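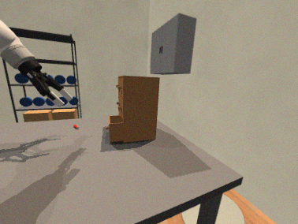
On 23 October 2022, Valter Vilela wrote:

> Colleagues,
>
> I have read the circulated summary of the Pridow and Tratow controller
> comparison and I am not persuaded that it supports a change of default.
> My concerns are as follows.
>
> The summary gives one success figure per controller for the drawer task.
> A drawer task has at least two parts, reaching the handle and drawing the
> drawer out, and a controller may do well at one and badly at the other. A
> single figure conceals this.
>
> I should also like to know how a run was judged to have succeeded. If the
> judgement was made from the bench-height view alone, I would question it.
> Depth along the line of sight is hard to read from that position, and a
> fingertip that seems to be against a knob may be some way in front of it.
>
> Finally, the contact settings in Pradik were changed in January. Were the
> runs made before or after that change, or both?
>
> I would ask that the default not be altered until these points have been
> answered on the list.
>
> Valter Vilela

Dear Valter, dear members,

Thank you for the careful reading. The points raised are fair and I shall take them in turn, although the matter of contact settings needs the longest answer and I have put it first.

All runs reported in the summary were made after the January change. Earlier results exist, and they were consulted when we chose the range of starting poses, but none of them was counted. The total stands at 1,234 runs across both controllers and all tasks. Of these, 200 runs per controller were given to the drawer task. The remainder went to small-part pickup and to transfers across the bench, and those are described in the second half of the summary, which I understand is not in dispute.

The contact settings themselves were held constant throughout. The friction coefficient on the fingertip pads, the solver step and the penetration tolerance were written to the configuration file at the outset, and the file was locked. Members with access to the Cullinane repository can compare the copy stored with each batch. If any of those copies differs from the first, I should be grateful to hear of it, as it would oblige us to withdraw that batch.

On the question of a single figure, I accept the criticism. The logs do separate the approach from the pull, and the separate results ought to have been reported. They show the following.

Approach: the two controllers are close. Pridow brings the fingers to the commanded pose a little sooner, with a small overshoot at the wrist when the approach is made from high above the bench. Tratow settles more slowly and does not overshoot to any extent that we could measure.

Pull: the controllers differ considerably. Under Tratow, the fingers tend to lose the handle early in the pull when the arm's path is not aligned with the travel of the drawer. Pridow is more compliant across the line of motion and tolerates the same misalignment. Most of the difference in the headline figure arises at this stage.
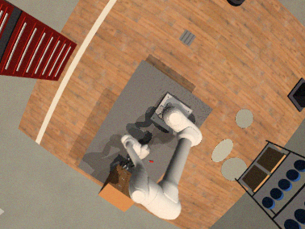
Were the gains tuned separately for each controller before the comparison was made? Each controller was tuned on its own for 40 runs, with the same person doing the tuning and the same stopping rule, and the gains were then fixed until the end of the programme.

Glória Magalhães has asked me to add that the tuning runs were excluded from the totals given above. She also notes that the tuning was carried out on the pickup task alone. We considered this acceptable at the time, on the view that a default controller should not depend on being tuned for one particular fixture. It is open to members to take a different view, and a proposal to repeat the tuning on the drawer would be considered.

I turn now to the method of judging success, where I believe the summary was simply too brief. No run was judged from an image. The simulator reports the joint position of each drawer directly, and a run was marked as successful only where the drawer had travelled past the threshold and the arm had come to rest without a fault. The rendered views were kept so that a person could look into a failure afterwards and say what sort of failure it had been.

For that purpose two kinds of view were used, one from above and one from bench height. They are not interchangeable. From above, the long link and the elbow regularly obscure part of the bench, and in some poses the wrist hides the fingertips altogether. From bench height the fingertips are generally plain to see, but distance from the camera is hard to estimate, precisely as Valter says. We therefore asked that any failure be classified only after both views had been consulted, and that it be entered as undetermined where they could not be reconciled.
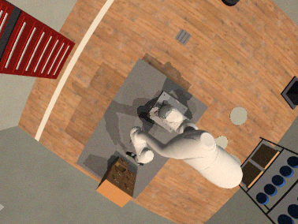
Failures entered as undetermined came to 18 in all. They were not shared equally between the controllers, Tratow having the larger part, and I would caution against reading anything into that. Tratow had more failures in total, so one would expect it to have more of every kind. The list of run identifiers is in the annex to the summary, and the views for each may be obtained on request.

There is a related matter that the summary omitted. A second reader went over a portion of the classified failures without sight of the first reader's notes. Agreement was good for dropped parts and for collisions. It was poorer for slips at the handle, where one reader would record a slip and the other an approach that had never quite made contact. The practical consequence is that the boundary between approach failures and pull failures is less firm than the separate results may suggest. The overall success figures are unaffected, for they rest on the drawer position alone.
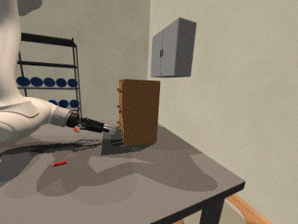
The starting pose of the arm relative to the fixture deserves a paragraph of its own, as it has a bearing on several of the disagreements between readers. The approach to a low drawer is the most awkward case we have. The knobs are small and stand one above another along the edge of the cabinet, and with the fingers brought down to the foot of it, as in the last view, there is very little height left between the hand and the bench. The hand must then close without touching the surface below. Pridow handles this by giving way slightly on contact with the bench, and Tratow by stopping with a fault. For our purposes either is safe, but under the rules of the comparison the first may still end in a success and the second cannot. Members may feel that the rule favours Pridow. I have some sympathy with that opinion and would not oppose reporting the low drawer separately in the revised text.

The small red part is used for pickup and has no role in judging the drawer. It is left on the bench in both tasks so that the contents of the bench do not vary, and a run in which the arm disturbs it is not marked down unless the collision raises a fault.

A few words on what the comparison does not establish. It was carried out wholly in simulation. Pradik models rigid contact tolerably well and models compliance in the transmission rather poorly, and the overshoot at the wrist mentioned above may be larger on hardware or may vanish. We have made no claim about wear, and none about thermal behaviour under sustained load. Controller latency was set to a constant value, whereas the latency on our own installations is known to vary with network traffic. Any site that runs the arm over a shared network should make its own trial before changing anything, whatever this list may decide.

In view of the above I propose the following.

1. The summary will be reissued with approach and pull reported separately, with the low drawer in its own table, and with the paragraph on second readings restored.

2. The default will remain as it is until the reissued summary has been before the list for the customary comment period.

3. Members wishing to see the tuning repeated on the drawer task should write to Glória Magalhães, stating which starting poses they would want included. Requests that name poses outside the present range will take longer to arrange, as the reach limits must be checked first.

4. Sites already using Pridow under a local exception may continue to do so. The exception does not need to be renewed in the meantime.

Valter, if the separate results leave your first concern unanswered, please reply on the list so that the exchange is kept in the archive. I would particularly welcome your view on whether a fault stop at the bench surface ought to count as a failure of the controller or be set aside as a limit of the fixture. The working group was divided on it and the present rule was adopted for convenience.

Yours sincerely,

For the Manipulation Working Group
Cullinane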